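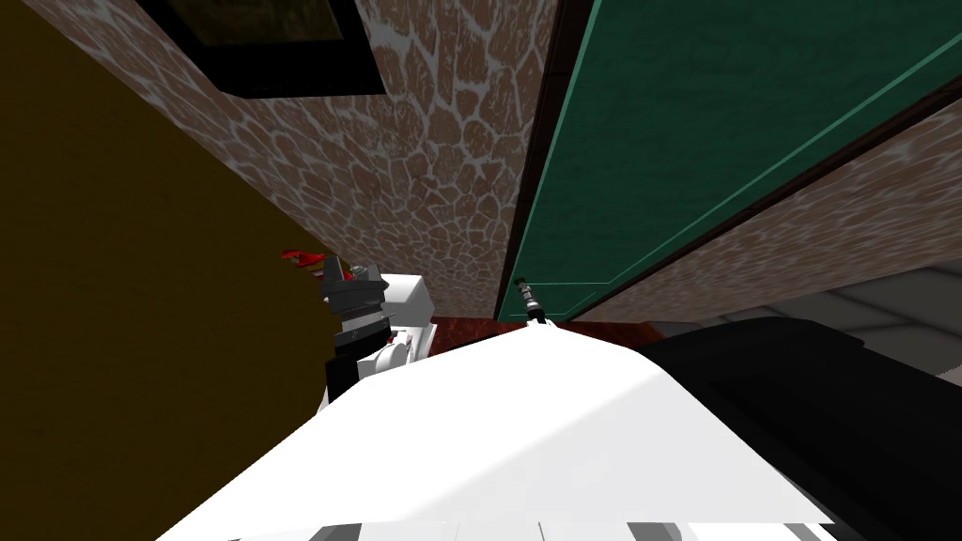
**mundby_gardener** - 31 January 2022

Hello all, and sorry in advance for the length! We're finally getting to the feature wall in our front room, and I've fallen for a stone look in tans and rusty browns. My other half wants the rest painted a deep ochre, and I keep going back and forth on whether the two colours will fight. It's a small room, 286 cm across, with one window that gets the late sun (lovely in October, a bit gloomy now).

**flatwhite60**

Oh, I do love an ochre, but I'd go gently. We did ours beside stone and by suppertime it felt like sitting inside a teapot. A warm off-white let the stone do the talking, and my mum stopped asking when we'd be finished.

**skenis_road**

I'll have to disagree with my neighbour above - pale walls next to brown stone always look to me like someone ran out of paint. Go dark and buy a couple of good lamps. Ours is dark all round and everyone wants to stay for another cup of tea.
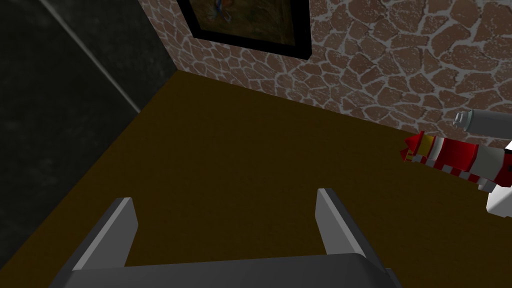 **mundby_gardener**

Which should I do first, the stone or the painting?

**flatwhite60**

Paint first, two coats, and let it cure properly before the stone goes up. Touching up a bit of wall afterwards is far easier than getting ochre out of grout.

**skenis_road**

Well, we agree on that much! Still say go dark, though. Put a big test patch up by the window and live with it for a week.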